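Caring for Practice Clothing and the Practice Room

Guidance for students, Kelska School of Movement and Voice
Revised 2023-12-27

Students of the school are responsible for their own practice clothing and share responsibility for the rooms in which they train. The following notes have been compiled by Shahnaz Majumder from the advice given to each new group. They apply to the seated recitation classes as well as to movement practice.

Washing

Practice clothing should be washed after every long session. Dark cotton keeps its colour best when turned inside out and washed at 30 degrees with a mild liquid soap. Powder is apt to leave pale marks along the seams, which then show under the lamps. Fabric softener should not be used on trousers or sashes, as it makes the cloth slippery and knots will not hold.

Candle wax should be left to harden and then lifted with the back of a spoon. What remains may be drawn out with a warm iron over plain brown paper — change the paper as soon as it darkens. Incense ash should be shaken off out of doors and never rubbed. 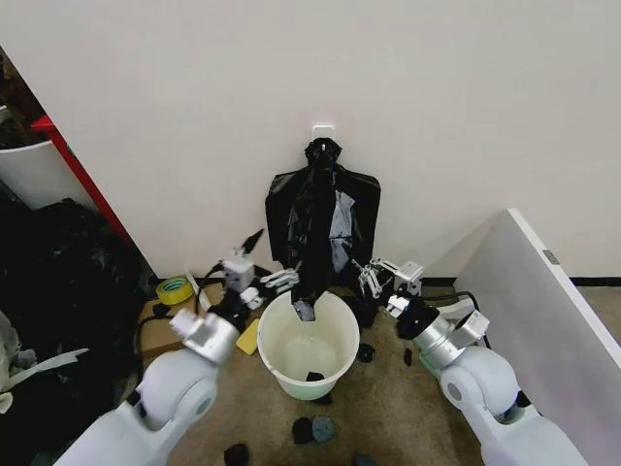 Damp clothing must not be folded into a bag overnight. Students who travel directly from class to work are advised to carry a cotton cloth, roll the garment inside it and press firmly. This removes a good deal of moisture and shortens drying time at home.

Batik and other patterned cloth

Wax-resist cloth should be washed by hand, separately, in cool water. Soak it for no longer than 6 minutes and do not wring it. Dry it in the shade with the patterned side turned inwards. Cloth lent by the school is to be returned unironed to Fatos Živković, who will check it before it is put away.

Hanging and storage

Adhesive hooks are preferred to nails in all rented rooms. Wipe the wall with a dry cloth before fixing the hook, press it firmly, and leave it overnight before hanging anything on it. Observe the weight given on the packet. Wet clothing is considerably heavier than dry and should go on the rail in the passage.

Tops are best kept on a hanger between sessions, with the shoulders set straight and the hem clear of the floor. Sashes should be rolled, as a folded sash will crease where it is tied.
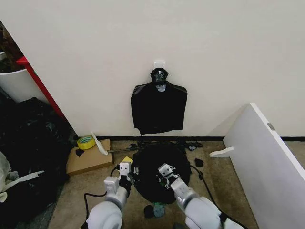

Black top on a hanger, hung from an adhesive wall hook.

Carpets and mats

Carpets should be vacuumed slowly, first along the length of the room and then across it. Where mats have left a dent, lay a damp cloth over the place for a short time and raise the pile with the fingers. Water spilt during breathing practice should be blotted at once, working from the outer edge towards the middle.

Mats may be wiped with a solution of white vinegar and water, one part to four. They must be fully dry before they are stacked. Stacks should be up to 2 mats high in the alcove, where the air does not move freely.

Questions concerning borrowed cloth should be put to Fatos Živković before the end of the class. Lost sashes are kept in the drawer beneath the noticeboard until the close of term.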